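Chapter 7
The Computer Under the Bench

Every robot cell has an arm that visitors admire and a computer that they kick. The arm gets the paint job, the brochure and the annual service. The computer gets the dust. When the cell stops on a Tuesday, the computer is usually where you will spend your afternoon.

In this chapter we follow the cell controller at the Karkumthorpe packing line, an ordinary office desktop that was put in as a stopgap and has run for 917 days. It reads the camera, talks to the arm and keeps the log. Its maintenance record, before Anežka Čierny took over the line in October, consisted of one sticky note reading "do not turn off."

Čierny turned it off. She then did what you will do in Exercise 7.1: laid the tower on its side, took off the side panel and worked her way down to the processor socket.
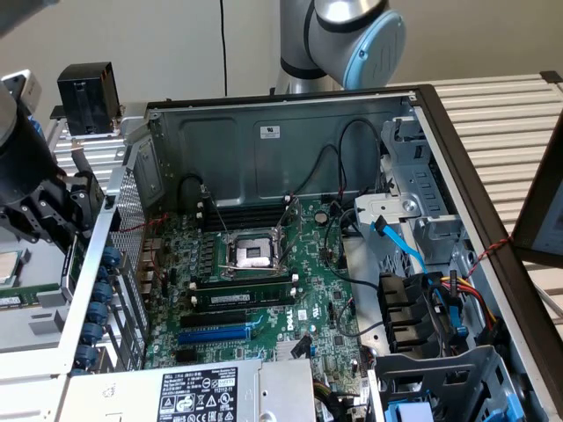 Figure 7.1. Desktop tower opened for service. The socket lever is up and the socket is empty; a processor and a memory module lie on the table at far left.

Find the socket lever before you read on. While it is up, the contacts are exposed, and they are far more delicate than anything else you will handle in this book. Do not touch them, blow on them or point at them with a screwdriver to make a point. A replacement board for the Karkumthorpe machine was quoted at 700 dollars, with a wait long enough to take up a hobby.

Look also at how the cables run. Cable routes seem obvious when a case is open and become a mystery once you have pulled everything out, so sketch them first. The sketch may be ugly. Čierny's looks like a plate of noodles, and it is still taped inside the cabinet door.

Before you start, stop the cell, lock out its power and copy the controller's settings to a separate drive. The Omska software keeps its calibration values in a folder that its manual mentions once, on page 200, in a footnote. Section 7.2 covers the backup. Section 7.3 deals with what to do if you skipped Section 7.2, and is the longest in the chapter.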